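May 21, 2023
Ozoliņš, Drametport workshop

Green cloth again. I had asked for something neutral and was told green is neutral, so the table is now the colour of a snooker hall and will stay that way until the Grornham people want their cloth back.

Spent the morning on the place setting. Moved the white plate a hand's width towards the near side, then moved it back. Under these lights it goes faintly lavender, and against the green it looks like something from a hospital tea. Tried turning off the bank nearest the door, which made it worse and also annoyed everyone at the other table.

Steamed the creases out at 100 degrees. They returned by lunch.

The round orange thing from the Etia box (item 316) is still down in the inventory as "fruit/bakery". I say peach. The opposing view is glazed bun, and the opposing view has been at it since January. Left the entry alone. It goes on the plate either way, and the plate doesn't mind.

To do: felt under the plate, find the lid for box 203, ask who ate the actual buns.
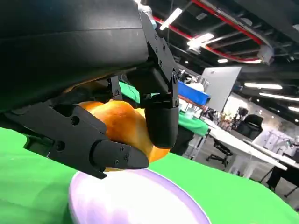 Lid found, under the spare cloth. It doesn't fit box 203.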